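프리랜서 계약서, 변호사한테 들고 가기 전에 혼자 정리하는 법

저희 사이트는 더 나은 이용 경험을 위해 쿠키를 사용합니다. 계속 이용하시면 쿠키 사용에 동의하신 것으로 간주됩니다. [동의] [설정 변경]

작년에 첫 법률 상담을 받으러 갔을 때 저는 진짜 아무 준비 없이 갔어요. 계약서 한 부 덜렁 들고요. 상담 시간 절반을 "그게 언제였죠?" "잠시만요, 메일 찾아볼게요" 하다가 날렸습니다. 그때 낸 상담료 생각하면 지금도 속이 쓰려요. 그래서 두 번째 상담 때는 마음먹고 준비를 해 갔는데, 분위기가 완전히 다르더라고요! 주변 프리랜서 친구들이 자꾸 어떻게 했냐고 물어봐서 한번 쭉 적어 봅니다.

미리 말씀드리면 저는 법 전공자가 아니고 번역이랑 매뉴얼 제작 일을 하는 사람이에요. 이 글은 상담을 대신하는 글이 아니라 상담 준비하는 글입니다. 사안마다 사정이 다르니까 최종 판단은 꼭 전문가한테 받으세요.

1. 일단 서류를 한 폴더에 다 모으기

처음부터 예쁘게 정리하려고 하면 지쳐요. 그냥 다 넣으세요. 계약서 최종본, 초안, 견적서, 발주서, 세금계산서, 입금 내역, 메일, 메신저 캡처까지요. 저는 Cetutix라는 업체랑 일한 건이었는데 관련 파일이 전부 64개 나왔어요. 기억으로는 열댓 개쯤 될 줄 알았거든요.

메신저 대화는 캡처만 하지 말고 내보내기 기능이 있으면 전체를 텍스트로 저장해 두는 걸 추천해요. 캡처는 앞뒤가 잘려서 나중에 무슨 맥락이었는지 저도 헷갈리더라고요. 통화는 녹음이 없더라도 통화 기록 화면이랑 그때 제가 적어 둔 메모를 같이 넣었습니다. 원본 파일은 절대 건드리지 말고 사본으로 작업하세요. 파일 이름 바꾸는 것도 사본에서만!

2. 시간순 표 만들기

이게 제일 귀찮은데 제일 효과가 좋았어요. 스프레드시트를 열고 칸을 네 개 만듭니다. 날짜, 있었던 일, 누가 누구한테, 증빙 파일 이름. 한 줄에 한 가지 일만 적고요. 감정은 빼세요. 저는 처음에 "담당자가 어이없게도 또 말을 바꿈"이라고 썼다가 나중에 다 지웠습니다(쓸 때는 시원했어요). "납품 범위 변경 요청, 메일로 받음" 이 정도면 충분해요.

날짜가 확실하지 않으면 비워 두지 말고 "1월 중, 확인 필요"처럼 적으세요. 빈칸으로 두면 본인도 잊어버려요. 그리고 계약 체결, 첫 납품, 검수, 대금 지급일은 굵은 글씨로 표시해 두면 나중에 찾기 편합니다.

3. 계약서를 세 번 읽기

첫 번째는 그냥 쭉 읽습니다. 모르는 말이 나와도 멈추지 말고요. 두 번째는 형광펜을 들고 돈, 날짜, 그리고 "하여야 한다"로 끝나는 문장에만 줄을 칩니다. 세 번째는 실제로 있었던 일하고 비교하면서 읽어요. 이때 제 시간표를 옆에 띄워 놓고 봤습니다.

특히 이런 조항은 꼭 표시해 두세요.

- 업무 범위와 추가 작업 비용
- 검수 기간, 그리고 기간 안에 답이 없을 때 어떻게 되는지
- 대금 지급 시기와 지연되었을 때의 이자
- 저작권이 언제 누구한테 넘어가는지
- 해지 조건과 통지 방법
- 분쟁이 생겼을 때 어느 법원, 어느 나라 법으로 가는지

마지막 항목은 저도 그냥 넘겼던 부분이에요. 제 다른 거래처 Strömberg는 계약서가 영문이었고 관할이 Jurkville로 되어 있었거든요. 서명할 때는 눈에 들어오지도 않았는데, 문제가 생기면 거기까지 가야 할 수도 있다는 얘기더라고요. 다행히 그쪽이랑은 별일이 없었습니다. 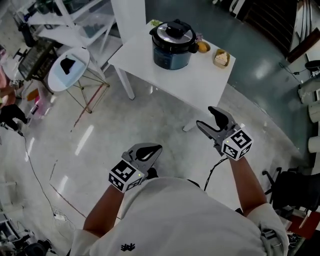 양손에 그리퍼를 하나씩 들고 흰 테이블 앞에 선 모습

4. 내가 원하는 걸 한 줄로 쓰기

상담 가면 변호사님이 거의 제일 먼저 물어보는 게 "그래서 어떻게 되기를 원하세요?"예요. 저는 첫 상담 때 여기서 말문이 막혔어요. 돈을 받고 싶은 건지, 계약을 끝내고 싶은 건지, 사과를 받고 싶은 건지 저도 몰랐던 거죠.

그래서 종이에 써 보는 걸 권합니다. 같은 번역 모임에 있는 Wing-yan Man 씨는 "최선, 괜찮음, 최악"으로 나눠서 적어 갔다는데 저도 따라 해 봤더니 좋았어요. 제 경우엔 최선이 잔금 전액을 받는 것, 괜찮음이 70퍼센트 선에서 합의하고 거래를 정리하는 것이었습니다. 최악은 소송까지 가는 거였고요. 적어 놓고 보니까 생각보다 제가 합의 쪽에 마음이 기울어 있더라고요.

5. 질문 목록은 짧게

궁금한 걸 다 쓰면 끝이 없어요. 저는 스무 개 넘게 썼다가 7개로 줄였습니다. 줄이는 요령은, 검색이나 계약서만 다시 봐도 답이 나오는 건 지우는 거예요. 남은 건 중요한 순서대로 놓고요. 시간이 모자라면 뒤쪽부터 포기하면 됩니다.

제가 실제로 물어본 것 중에 몇 개만 옮겨 볼게요.

- 메일로 합의한 추가 작업도 계약 내용으로 인정될 수 있나요?
- 검수 기간이 지났는데 이제 와서 수정을 요구하면 꼭 해 줘야 하나요?
- 내용증명을 보내면 그다음엔 보통 어떻게 진행되나요?
- 비용은 단계별로 얼마나 드나요?

비용 얘기 꺼내는 거 민망해하지 마세요. 먼저 물어보면 오히려 편하게 설명해 주십니다.

6. 상담 당일

출력본은 두 부 가져가세요. 한 부는 드리고 한 부는 내가 보면서 얘기하는 용도예요. 시간표는 한두 장으로 줄인 요약본을 맨 위에 놓고, 나머지는 USB나 공유 폴더로 준비해 두면 됩니다. 저는 공유 폴더로 Sevlow를 썼는데 그냥 평소 쓰시는 걸로 하세요. 링크 권한만 한 번 확인하시고요. 전체 공개로 돼 있으면 큰일 나요.

그리고 불리한 얘기도 꼭 하세요. 저는 납품을 이틀 늦은 적이 한 번 있었는데 처음엔 숨기고 싶었어요. 그런데 상대방은 그걸 다 알고 있잖아요? 먼저 말씀드렸더니 거기에 맞춰서 방향을 잡아 주셨습니다.

끝나고 나오면 카페라도 들어가서 들은 내용을 바로 적으세요. 다음에 할 일, 누가 할지, 언제까지 할지. 집에 가서 쓰려고 하면 반은 날아갑니다.

댓글로 Ming-te Fu 님이 계약서가 아예 없는 경우엔 어떻게 하냐고 물어보셨는데, 그럴 땐 1번이랑 2번이 훨씬 더 중요해져요. 메일, 견적서, 입금 내역 같은 걸로 어떤 약속이 있었는지 보여 줘야 하니까요. 그 얘기는 쓸 게 많아서 다음 글로 따로 빼겠습니다. 시간표 양식도 그때 같이 올릴게요.

새 글 알림을 메일로 받아 보세요. 이메일 주소를 입력하고 구독 버튼을 누르시면 됩니다. 언제든지 해지할 수 있습니다.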